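Can a machine do my chores yet? A progress report from the kitchen floor

Long answer below, short answer: a bit, slowly, and only if you don't mind hovering.
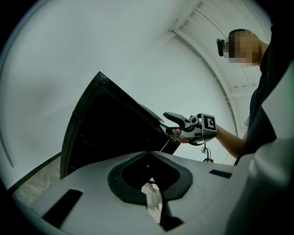

Dalva Trindade reckons I've been asking the wrong question all along. Never mind whether a robot can wash up, she wrote to me after the last post, ask whether it can open the thing the washing up goes in. She says she'd happily load her own plates for ever if something else would deal with doors, lids, drawers and the cupboard under the sink.

And I think she's on to something! I've spent most of July reading and watching whatever I could find on this, and doors come up over and over. A panel that tilts or swings is a horrible thing for a machine. You have to take hold of it at the right spot, and then your hand can't just go where it likes, it has to follow the path the hinge wants. You and I do that without thinking, usually with a mug in the other hand. A gripper with two stiff jaws has to get it right the whole way along, and if it pulls a little too straight then either it slips off or something starts to creak.

That's why I've gone soft on the hand-held grippers, the sort you squeeze with a trigger. A person does the job with the claw in place of their fingers, over and over, and the recordings go off to teach a robot arm what a decent attempt looks like. I had a go with one at an open afternoon and was dreadful. I could not get a tea towel off a rail. It gave me enormous respect for the people who do it all day, and a bit more patience with the robots too (you try picking up a teaspoon with a pair of salad tongs).

So, where are we? My own household has exactly one robot in it, a Skarex floor sweeper, and it's the only machine I'd say has properly taken a chore off me. It does the hall and kitchen every Wednesday while I'm out. It does not do the stairs, it can't cope with the fringe on the rug, and it once dragged a phone charger all the way to the back door. I still love it. But I do tidy up before it starts, and my sister pointed out that I now clean the floor so that the robot can clean the floor. Fair.

Then there's the laundry folder. I saw the Gindorus one running at a trade day and it was lovely to watch in a hypnotic sort of way. It took 4 minutes over a T-shirt. I had 19 things in my basket at home that evening and I'd folded the lot before the kettle had boiled twice — badly, I admit, but they were in the drawer. It also wanted each shirt handed to it more or less flat, and getting things flat is most of the job as far as I'm concerned.

Shop floors are further along, I think, mostly because you can arrange a shop floor to suit the machine. A friend works at a place that packs bathroom fittings, and they have a Kedetti arm on the last bench. Same box, same height, same light, all day long. On a good shift it closes 817 boxes and she says she barely looks at it any more. Give it a box with a crushed corner, though, and it stops and waits for her. She has 2 of those arms to mind now and would take a third, so long as somebody fixes the tape.

What none of them has is my kitchen, where the bin moves, the cat sleeps in front of the oven and the cupboard door has needed a lift and a shove ever since we moved in. I don't think that's hopeless at all. A few years ago I'd have laughed at the idea of a machine opening a strange cupboard, and now I've seen clips of it happening, with plenty of fumbling, in houses that looked lived in. It's the fumbling I like, to be honest. It looks like me before breakfast.

If you want my guess, doors and drawers first, then loading things, then wiping. Folding last. Fitted sheets never.

I'm off to rescue the Skarex, which has gone quiet under the sofa again.

Comments

Siu-fong Cheung
We trialled an arm at work for opening and closing machine lids and the lids were the trouble, every one had sagged a bit differently. In the end we fitted bigger handles and it was much happier. So were we!

Dalva Trindade
Glad to be of service. I stand by it. If it can do the cupboard under my sink it can have a key to the house.

pegbag
I had a Sarkar sweeper and it was scared of my black doormat, thought it was a hole. Does yours do that?

Reply from the author
No, mine goes straight over the mat and then gets stuck on the other side of it. Not sure which is worse.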